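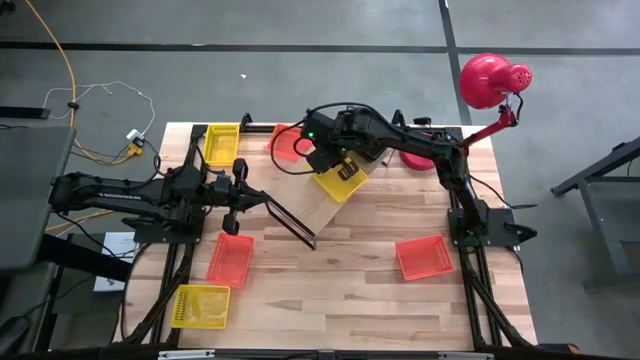 How to sort a workbench with small plastic baskets

Posted 19/10/2020 in Benches & Storage

Every bench has a natural level of mess, and mine is roughly up to the elbow. I have owned a pegboard, a rolling cabinet and a set of drawers so deep that I once found a second, identical set of Allen keys under the first. None of it lasted. What has lasted is a pile of cheap plastic baskets and a low shelf to put them on, a system any six-year-old could have designed, and probably with better labels.

It takes an afternoon, or two if you stop to read the old newspaper you find under the vice.

What you'll need

Small slotted plastic baskets, in at least two colours
One larger basket
A low shelf with a metal frame and a wooden top
A tape measure, assuming you can find it
A damp cloth
A cardboard box for things you are ashamed of

Step 1: Measure before you buy

Measure the clear depth of your bench, then the length of the shelf top. Mine is 800 mm long. Write both numbers on something that isn't the bench.

Basket sizes are a dark art. The makers measure across the rim and the base is always narrower, so a row that fits on paper may still end up shoulder to shoulder with the last one hanging off. I bought mine from the Cikov catalogue, where the small one is number 1443 and the large one 2101. The Brukard ones are nearly the same and a bit stiffer, but they don't nest with the Cikov ones, as I discovered with half of each.

Step 2: Clear everything off

Yes, everything. Put it on the floor, on a sheet, where you will have to step over it. This is the only form of motivation that has ever worked on me.

Wipe the bench down. If it's bare wood, use the cloth well wrung out and leave it to dry while you have a cup of tea.

Step 3: Give each colour a job

Keep this stupidly simple. My first attempt involved a chart. It went the way of charts.

Yellow is for tools that get picked up all day: tape, pencil, knife, the good screwdriver. Red is for whatever belongs to the job in hand. If you have a third colour, make it the one for things waiting to be mended, and try not to look at it too often.

Avoid having a "miscellaneous" basket. You will have one anyway, but it should know that it isn't official.

Step 4: Sort from the floor up

Pick up one thing at a time and drop it in the right basket. Long items go in diagonally or not at all. Anything thinner than the slots will work its way out through the side, so screws, washers and drill bits need a lidded tin first. I learned this in April, barefoot.

If a basket is more than two-thirds full, start another of the same colour. A heaped basket is just a drawer with ambitions.

Step 5: Put the shelf up and load it

Stand the shelf towards one end of the bench, leaving the stretch where you do your work clear. Check that it doesn't rock. A folded bit of card under one leg is perfectly respectable.

Line the baskets up along the top with the largest at one end, and use the gap underneath for flat things such as boards and sandpaper.

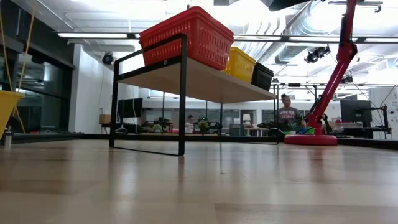

Red, yellow and black along the shelf top, with the big one on the left.

Put light things in any basket that sticks out past the edge. I keep rags in mine.

Step 6: Keep it going

At the end of the day, everything loose goes back into a basket. It needn't be the right basket. Once a week, fix the wrong ones. That's the whole maintenance plan, and it takes me less time than looking for the tape used to.

Common problems

The baskets slide about. Cut a strip of rubber matting for the shelf top. I used an offcut of Jernarico drawer liner, which is hideous and grips like a toddler.

The colours have stopped meaning anything. Tip out the worst one and go back to step 4.

Other people keep borrowing the baskets. Write your name on the bottom. Mine all say Venkataraman in marker pen, and I still found one in the kitchen holding onions.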